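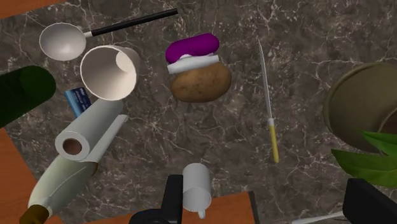 I've kept games machines in the house for longer than I've kept a decent set of saucepans, and over the years I've picked up a few habits for looking after them. Most of these need nothing more than a soft cloth, a dry paintbrush and a quiet half hour with the radio on.

*Last tidied up Sep 19, 2025*

## Dust, and where it hides

Start with the vents. Switch the console off at the wall, let it cool completely, and go round the grilles with a soft, dry paintbrush (I use a one-inch brush from Menberg, the hardware place at the bottom of our hill, and it has never touched paint). Hold the hoover nozzle a hand's width away while you brush, so the fluff goes up the pipe and doesn't just settle on the television. Don't push the nozzle right up against the fan.

I do ours once a month in winter and less often in summer when the windows are open. If you have a long-haired cat, as we do, you may as well do it every fortnight and give the carpet behind the unit a going over too – I once pulled out something that could have passed for a second cat.

A console also needs room to breathe. Ours used to live in the closed bottom half of a Cerwood cabinet, with the door shut because it looked nicer, and it roared like a hairdryer all through November. I moved it to the open shelf above and the noise dropped the same evening.

## Sticky buttons

Squash is the usual culprit in this house, followed by jam. Take the batteries out or unplug the controller first. Dampen a cotton bud with a little isopropyl alcohol, squeeze it against the side of the lid so it isn't dripping, and work it round the edge of the button, pressing the button in and out as you go. Use a fresh bud when that one turns brown. Leave the controller face up overnight before you play with it.

For the seam that runs round the outside, a wooden cocktail stick is just the thing, and it won't scratch the way a pin does. Go slowly! It's oddly satisfying, I warn you, and you may find yourself doing everybody else's.

Rubber thumb grips can usually be pulled off and washed in warm water with a drop of washing-up liquid. Dry them thoroughly before they go back on.

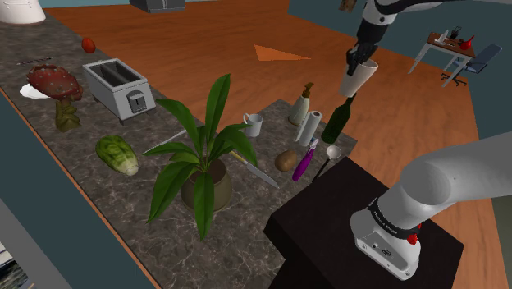
Can I use kitchen spray on the screen of a handheld?

It's best not to, as many kitchen sprays are too harsh for the coating. Use a dry microfibre cloth first, and if a greasy mark won't shift, dampen one corner of the cloth with plain water and wipe gently, then dry it straight away.

## Discs and cartridges

Wipe a disc from the middle straight out to the edge, never round and round. Old cartridges like a cotton bud with the tiniest bit of alcohol along the contacts, and then ten minutes to dry. My old Helex handheld refused to start for most of a year, and all it wanted was that.

We have 163 games between us, which sounds a lot until you see how they pile up. I store them upright, in order of title, and 41 of the loose cartridges live in a fishing tackle box with a label stuck inside the lid. If yours are kept in the loft, bring them down. The damp gets into the paper sleeves and there's no cure for it that I know of.

## Cables

Coil them loosely, in a circle about the size of a saucer, and hold each one with a strip of hook-and-loop tape. Winding a lead tightly round its controller will break it at the neck sooner or later. I write the name of the machine on a bit of masking tape at the plug end as well, so that whoever is crawling about behind the television can tell what they're unplugging.

## Putting one away for a while

Charge the batteries to about half, wrap the controllers in an old pillowcase and note on the box which leads are inside. Look in every few months and top up the charge.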